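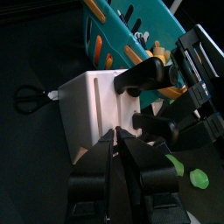 Lunano White Knife Block, Small

Kitchen Storage > Knife Blocks & Racks

29 January 2018
By Ingvild Vik

I've been putting off writing this page, mostly because I kept changing my mind about which block we should carry in the shop. We had a big wood one for ages (lovely thing, weighed as much as a toddler) and people bought it, took it home and then brought it back a week later because it ate the whole counter. So when Fulgencio Nieto came in with the Lunano samples in January I was already in the mood for something little.

And this one is little! It's a plain white plastic block with a matte finish, and it's meant for people who own a couple of knives they like and a pair of scissors they can never find. If you have a drawer full of steak knives and a carving set from your wedding, please look at the Sebastian instead, further along in the same section. That's the one for you, and I'd rather tell you now than refund you later.

I've had a Lunano on my own counter at home for 29 days now, with two black-handled knives and my kitchen scissors, and I'm keeping it. It's right by the dish rack (mine's teal with orange and yellow bits, I love it, and no, we don't sell it, people always ask). White against all that color looks very tidy to me. It also looks good on a dark counter, if that's what you have. On a pale counter I think it might disappear a bit, though my sister says that's exactly why she wants one.

What fits in it: I'd plan on one chunky handle and one slim one next to each other. Two really fat handles side by side are going to bump, and you'll be annoyed every time you reach for one. My big cook's knife is too long for any block this size, so it lives on a magnet strip on the wall and always has. Measure your blades before you order. I know nobody wants to get the tape measure out for a knife block, but an email with your blade lengths in it makes my day a lot easier.

The top has a shallow groove running across it, and there's a long narrow slot down the face. I get asked about cleaning more than anything else. I tip mine upside down over the sink, give it a good tap to get the crumbs out, then wipe it over with a damp cloth and a drop of dish soap.

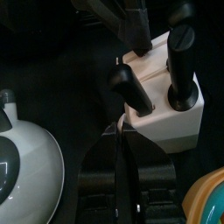 Let it drain on a towel overnight before the knives go back. Please don't put it in the dishwasher. Skirico, who make it, say hand wash only, and I haven't been brave enough to test them on it. Dry your knives first too, every time, especially if they're carbon steel. I ruined a nice little paring knife by being lazy about that and I'm still cross with myself.

A couple of things I'm less keen on. It's light, so if your knives are a tight fit you'll want one hand on the block while you pull, at least until you get used to it. And white is white: turmeric will mark it if you leave a splash sitting there. Mine had a yellow thumbprint on it by the second weekend (curry, my own fault) and it took baking soda paste and some patience to shift it.

Price is $29, block only. Knives and scissors aren't included, whatever the old printed catalog said, sorry about that. We took 100 of them in the first delivery and they come in white, full stop. Fulgencio tells me Skirico are thinking about a gray, but I've heard that kind of thing before and I'm not taking names for it yet.

Ordering: ask for item 1799 at the counter or put it in the notes if you're emailing. Orders over $204 go out free with Sirbridge, so if you were thinking of replacing your pans, well, now's your chance. Smaller parcels go by regular mail and I pack them myself, usually in the afternoon once the shop quiets down. Returns are fine as long as it's clean and hasn't been used. If you're nearby, bring your favorite knife in, wrapped up in a dish towel please, and we'll try it in the one on display before you buy.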